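## 4. The Kitchen Build

### 4.1 Moving out of the workshop

Everything in Section 3 was done on a flat table at the Castillo workshop, under the same lights, with objects I had picked myself. Fun, but a bit too easy! So in June I took both arms home and set them up at my kitchen sink, and the rest of this section is about what that did to the build.

The sink is a deep steel basin in a black marble counter with white veins, which looks great and is terrible for depth sensing. The steel throws back whatever light comes through the window, the polished stone does the same along the front, and most of what I wanted to pick up was steel too (bowls, a cup). Figure 4 gives the working layout, with the left gripper near the front rim and the right one reaching into the back of the basin.

**Figure 4.** Working layout at the sink.

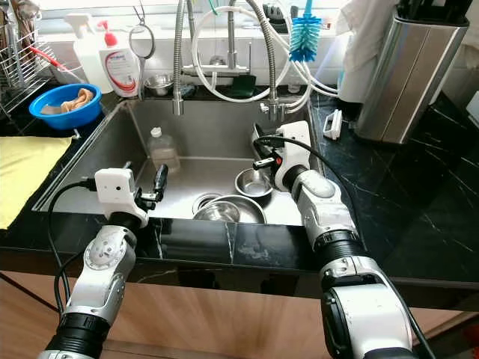 My first job was getting the stand low enough. The frame Gerardo Tan welded for the workshop put the shoulders at a good height for a table, but a deep basin eats up reach fast, and the elbows kept locking straight before the fingers got anywhere near the bottom. We cut the uprights down and moved the mounts forward, and after that both grippers could cover the whole floor of the sink with some bend left over. I also stopped trying to hide the cables inside the links. They run outside now, in a loose loop at each wrist, with a lot more slack than I thought was reasonable. I pulled one connector clean out on the second evening and that settled the argument.

Power and control stayed as they were: the Valtico supply under the counter, and the Ustell controller on a chair, because I never did find a better spot for it.

### 4.2 Seeing into the basin

The head camera does most of the planning. It gets the counter, the ledge and most of the basin in one view, and for anything sitting out in the open that's plenty. Where it gives up is close contact. Once a gripper drops below the rim, the hand blocks the very thing it is reaching for, and I was basically steering from memory.

So I added a small camera at the wrist, looking out between the fingers (Figure 5). I printed 2 versions of the bracket before I was happy. The first sat too far forward and knocked into the faucet hose every time the wrist rolled. The one I kept tucks in behind the finger base, which costs some view at the bottom but leaves the gap between the fingertips clear.

The fingers themselves are black with a finely textured, rubbery surface. I like the grip a lot. I don't like how they shine, and under strong daylight the highlights on the rounded tips fooled my segmentation more than once. Masking out the finger area in the wrist view fixed most of it.

**Figure 5.** Wrist view toward the back wall of the sink.

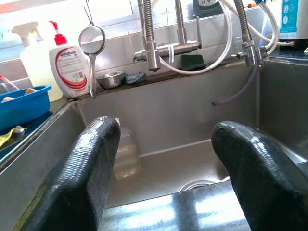 Translucent plastic was the other headache. A clear container against brushed steel hardly shows up in the depth map, so for those I dropped depth entirely and went by the outline in the color picture, then closed the fingers slowly until the motor current rose. It's an old trick and it isn't fast, but I couldn't get the fancy version to beat it.

### 4.3 What I logged

I recorded 300 reach attempts over the month, mostly in the late afternoon when I had the kitchen to myself. Of those, 199 ended with the object held clear of the sink floor, and I counted anything that slipped before that as a miss. The recordings come to 1756 short clips once split by motion, all labeled by hand with the Prollbridge tool (my wrist still remembers it).

Misses bunched up in the back corners. Reaching there means threading the forearm past the faucets and their hoses, and my planner treated the hoses as thin rigid pipes. They flex, of course, so it was turning down perfectly good paths and now and then taking a bad one. I ended up drawing a keep-out box around the whole faucet area by hand. Gerardo thinks this is cheating, and he has a point, but the arms quit dragging the hoses with them and I left the box in for every run reported in Section 5.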